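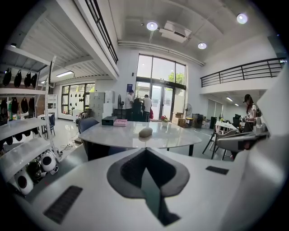

Prerora: names and places of things in one workshop

Prerora is a small catalog of everyday things and the places where they stand, lie or hang. All of it comes from the ground floor of the Flellthorpe workshop, which has a mezzanine over one side and glass doors at the back. The catalog is plain text in CSV files. It was made for people who need simple English phrases like "the pot is near the back right corner of the table" together with a stable name for each thing.

Version 5 replaces all older versions. If you have version 4 on your disk, please delete it, the object numbers are different.

Contents of the package

objects.csv: one row for each object, 103 rows
places.csv: the list of places, with the parent place of each
placements.csv: one row for each note that an object is in a place, 729 rows
phrases.csv: written phrases that belong to the placements, 2789 rows
README: this text

All files are UTF-8, the separator is a semicolon, and the first line has the column names. We use the semicolon because many phrases contain commas. An empty field means that we don't know. It does not mean "none". Where something is really absent, for example a box without a lid, the word "none" is written out.

Columns of objects.csv

object_id: the letter T, a dash and a number, for example T-014
name: the short name, in singular, always lower case
color: one or two color words, the main color first
shape: free text, can be empty
surface: smooth, rough, woven, glossy, matte or empty
carry: one_hand, two_hands or fixed
remark: free text

The column "surface" describes what the hand or the eye can tell easily. We don't fill in materials. In version 2 we had a column for material and it was full of guesses, for example the table was "marble" in one place and "stone" in another. Now the name is "marble-patterned table", and this is correct whatever is under the pattern.

Columns of placements.csv

placement_id: the letter P, a dash and a number
object_id: see above
place_id: from places.csv
relation: on, in, under, beside, behind, in_front_of, hanging_from
side: left, right, front, back, center, or two of them joined by an underscore, for example back_left
note: free text

Columns of phrases.csv

phrase_id: the letter F, a dash and a number
placement_id: see above
text: the phrase
style: short, full or instruction

One placement can have several phrases. Please don't treat the phrases of one placement as independent sentences when you divide the data into parts. They often differ by one word only. Divide by object_id, or better by place_id.

The room

For understanding the places it helps to know the room a little.

The large rounded table with black legs is in the middle and most of the placements are on it. A dark blue chair belongs to the left side of it. On the left of the room there is a tall white metal shelving unit, where some things hang and other things stand. The hanging things were the hardest part of the catalog. They look alike from a distance, and our first version put many of them as "on" the shelf. The relation hanging_from was added after that.

Further along there is a small white table with a small black chair. In places.csv this is "small table" and the other one is "large table". The word "table" alone is never used as a place, but you will find it in the phrases, because people who speak in the room say "the table" and mean the large one. We kept this. If the phrase only says "the table", look at the placement_id to be sure.

The left wall has a large window with black dots on it and a gray metal locker cabinet. Two standing fans are in the catalog, a black one by the lockers and a white one to the right of the entrance. They have different object numbers, although in the phrases both can be "the fan".

The pile of cardboard boxes near the entrance is one object. We discussed this a lot. A pile changes when boxes are taken away, and then the question is whether it is still the same pile. We decided yes. The yellow and black crate by the pile has its own number. The mezzanine is a place with no objects in this version.

Things on the large table

The large table is in version 5 more carefully done than the rest. It has rounded corners and slightly bowed edges, so the "corner" is not a sharp point and the words need a rule. For us a thing is in the corner if you would draw the curve of the corner around it. If it is between two corners and close to the edge, it is "at the edge". All other things are "on the left part", "on the right part" or "in the center".

Left and right are always from the person who faces the table from the near side. The near side is "front" and the far side is "back" in the column "side". In the phrases you will find also "near" and "far", with the same meaning.

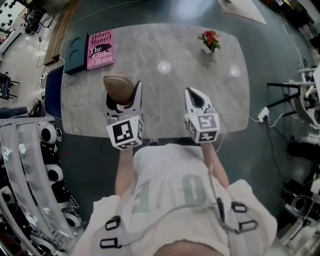
Large table, placement set 5: the pink book in the far left corner, the brown leather-like item in the left gripper, the potted plant on the right part.

Some remarks on single objects of this table:

The book. It is a pink book in our catalog, with the title "The Giant, O'Brien" and the name Hilary Mantel on the cover, and a black animal that resembles a pig. The name field says "pink book". From low down it was taken for a folder more than once, and the phrases which say "folder" are kept with the remark "also called folder". The content of the book has no role in the catalog and no text is taken from it except title and author.

The box beside the book. The name is "dark box". The color was a problem: in some light it is nearly black, in other light it goes to green-blue. The column color has "dark teal; black" in quotation marks because of the semicolon inside. If your program reads this row wrong, check that it respects quotation marks.

The potted plant. Small pot, white, tapered, with red flowers. The pot does not always stand straight. When it leans, the note of the placement says "leaning", and we don't write in which direction. The plant and the pot are one object, T-031, and both "the flowers" and "the pot" are accepted names. Don't correct these to one word, please. The variation is wanted.

The oval stone. Gray and smooth. It is in many placements with side "front" or "center" and it was never put on the shelves.

The brown item. It is rounded, with a line of stitching and a lighter tan band around the upper rim. The name field says "brown item", and this is not beautiful, but of the people who wrote phrases one part wrote "shoe", one part "toe of a shoe" and one part "case". We were not able to agree. If you have to choose a single word for your work, write in your paper which one you took.

How the phrases were written

The phrases were written by five people, all of whom use English daily and most of whom learned it as a second language. You may notice this in the articles and prepositions. The spelling was changed to American everywhere. Grammar was corrected only where a reader could understand the place wrongly. "The pot is in right side of table" became "The pot is on the right side of the table", but "Put the stone more to the middle" stayed.

Example rows from phrases.csv

F-0007;P-0003;"book in the far left corner";short
F-0008;P-0003;"The pink book is in the far left corner of the table.";full
F-0009;P-0003;"Put the pink book in the far left corner, next to the dark box.";instruction
F-0112;P-0041;"plant, right part";short
F-0113;P-0041;"The small pot with red flowers is on the right part of the large table.";full
F-0260;P-0088;"The blue chair is pushed in at the left side.";full

The style "instruction" is written as if the thing is not yet in its place. It has the same placement_id as the other two, so the placement is the result and says nothing on where the thing was earlier.

Known problems

The shelves are less well covered than the large table. Objects on the lower shelf have good names, the hanging ones have names like "black teardrop item", and there is more than one of those. Use the column "side" to tell them apart.

Reflections of the lamps on the large table were cataloged as "white plate" in two placements of version 4. They are removed.

Color words are a weak point generally. "Gray" and "white" are mixed for the top of the large table, depending on who wrote and in what light. We left both in the phrases. In objects.csv it is "white; gray".

People are not in the catalog, and bags are in it only if they have a fixed place. The red one near the entrance has not.

The column "carry" was filled by only one person.

What it is good for, and what less

It was tried for matching phrases to places, for checking spatial words, and for simple tidying lists. For general English it is too narrow. One room has only a few kinds of things, and a model or a student who learns from it will think that every plant is red. It also has no measures, so please don't calculate distances from "near" and "beside".

License and naming

The files may be copied and changed freely if the name Prerora and the version number stay in the text. The sister catalog Prorness uses the same columns for a kitchen and can be joined with this one, but the object numbers overlap. Put a letter before them first. Halonen is the older name of the script which checks the files, and you can still see it in the log lines.

Changes in version 5, 23rd February

object numbers new, gaps closed
relation hanging_from added to the last shelf rows
"pink folder" renamed to "pink book", old name kept in remark
two reflections removed
side "middle" changed to "center" everywhere
T-058 and T-059 were the same chair, now T-058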